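Media, Institutions and Public Opinion
Handout 4: When a broadcaster drops a presenter

Print this page
E-mail this page

Read this before the seminar, and please bring your own notes on the Mosham case as well as the timeline. I love teaching this week because everyone arrives with an opinion already, and the fun lies in finding out what the opinion rests on!

1. The question

A presenter says something offensive in public. The station ends the contract. Supporters call it censorship, opponents call it long overdue, and the station puts out a statement about its values. What has happened, politically? We want to get past "were they right?" (a good question, and we'll come to it) and ask who the station was talking to, and what it thought that audience believed.

2. The Mosham case in short

Mosham Radio is a regional station owned by the Dalano group. Its breakfast presenter made remarks on air about families newly housed in the town. Complaints came in that morning. The station said nothing for 17 hours, then announced that the programme was over. Two advertisers had already left by then, and one of them, the furniture chain Ojeda, had said so publicly.

Look closely at the order of events. The statement speaks of "our listeners' trust", but it came after the advertisers went and after the local council had put out a comment of its own. Some of you will read that as cowardice. Others will say large organisations are slow, and 17 hours is quick for a company with lawyers. Both readings are worth defending, and I'd like to hear them defended with evidence from the timeline.
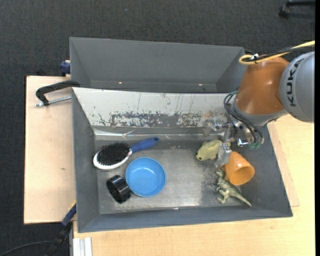
3. Three ways of reading it

The market reading says that stations sell audiences to advertisers, so a presenter stays until he costs more than he brings in. It is tidy and explains the timing rather well. It struggles with cases where a station keeps a costly presenter for years, and there are plenty of those.

The norms reading says that public life has rules about what may be said, mostly unwritten, and that a sacking is one of the moments when they get written down. I find this one terrific for class discussion – it makes us ask who had been breaking the rule quietly before.

The partisan reading says that people no longer share one set of rules, so any decision will be taken as a move by one side. The station cannot stand outside the quarrel, even when it would dearly like to. Ask yourself what Mosham Radio could have said that both camps would have accepted.

4. A word on the poll

You'll see the Murau survey quoted everywhere in the coverage. It had 1000 respondents, and the figure that made the headlines was that 94 per cent agreed broadcasters "should have standards". Well, of course they did! Hardly anyone would say no to that. The question doesn't ask which standards, who should enforce them or what the penalty ought to be, and those are the points people fall out over. Both sides used the same number in the same week, which makes it a lovely thing to study.

When you write about polls in this course, quote the wording of the question. I will keep saying this until July is over.

5. For the seminar

Pick one reading from section 3 and write a page applying it to the case. Then add a paragraph on the fact your reading handles worst. Be hard on yourself here – the best papers last year were the ones that found a real hole.

Come ready to talk about "free speech" as well. A private company ending a contract and a government banning a broadcast are different acts, and the law treats them differently. Listeners may feel them as the same loss, though, and a political scientist has to take that feeling seriously too.

Papers are due by noon on July 15, 2021. Late ones lose two marks.

Print this page
E-mail this page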